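Hakberg library to reopen reading room in March

The reading room at the Hakberg public library will open again in March after a winter of repairs to the floor and heating. The room has 135 seats, and 100 of them will have a power outlet within reach.

Opening hours stay the same, except that the room will now close at 8 p.m. instead of 7 p.m. The library received 773 replies to its survey last fall, and later closing was the most common request.

Local furniture shop Tramum is refinishing the old tables. Priria, the cafe next door, will sell coffee in the lobby until noon.

Wood tabletops were kept wherever possible, and the library says scratches and dark spots will be left as they are.
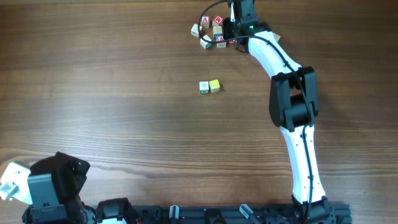
Library cards

Cards from the Naqvi branch are valid in Hakberg. Residents can renew at the front desk or by phone.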